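Surface Finishing 2: Gloss, Sheen and Film Thickness
Handout 4, revised 14/12/2021
Module tutor: Yesenia Medrano

1. Terms

Gloss is the share of light that a surface reflects at the mirror angle. It is read with a glossmeter and given in gloss units (GU). Sheen is the reading taken at 85 degrees, and is mainly of use on flat and low-gloss paints. The two words are often swapped in trade leaflets. In coursework they must be kept apart.

Diffuse reflection is light scattered in all directions. A matt film scatters most of what it returns. A semi-gloss film does both, so a lamp seen in it has a soft outline and no clear edge.

2. Measuring angle

Start at 60 degrees. If the reading is above 70 GU, repeat at 20 degrees. If it is below 10 GU, repeat at 85 degrees. Always quote the angle with the result; "57 GU" alone will not be marked.

Clean the calibration tile before each set. Take readings in two directions at right angles, as brush and roller marks give different values along and across the stroke.

3. Film thickness

Wet film thickness multiplied by volume solids gives dry film thickness. A coat laid at 200 microns wet with 45 per cent solids by volume dries to 90 microns. Thinner added on site lowers the solids figure and must be allowed for:

solids after thinning = original solids / (1 + fraction of thinner added)

With 10 per cent thinner the same coat dries to just under 82 microns.

4. Colour and viewing angle

A single-colour panel rarely looks like one colour. Where the surface reflection reaches the eye, it adds to the body colour and the paint seems paler and greyer. Away from that region the colour looks deeper.

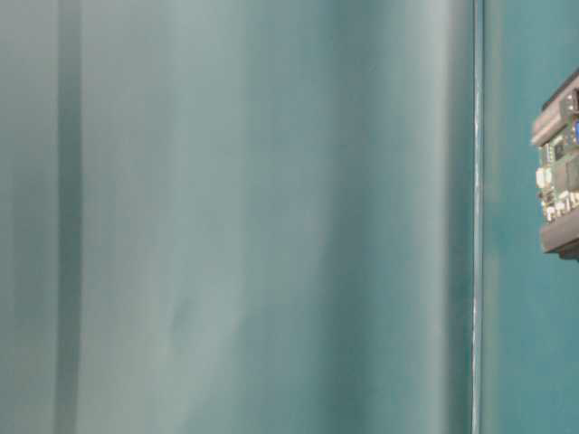
For this reason colour matching is done under a fixed lamp, with the standard and the sample side by side in the same plane. Instruments either include the surface reflection (SCI) or exclude it (SCE). SCI values follow the pigment more closely. SCE values are nearer to what the eye reports. Do not compare one with the other.

5. Worked record

The Haron test panels, batch 3171, are kept in the Adeyemi workshop. Copy the headings from the batch sheet: substrate, primer, topcoat, wet thickness, dry thickness, angle, GU. Panel 258 has been recoated and should be left out of the averages.

Reading for next session: Billidgate notes, section on flow and levelling. The practical in March uses the same panels.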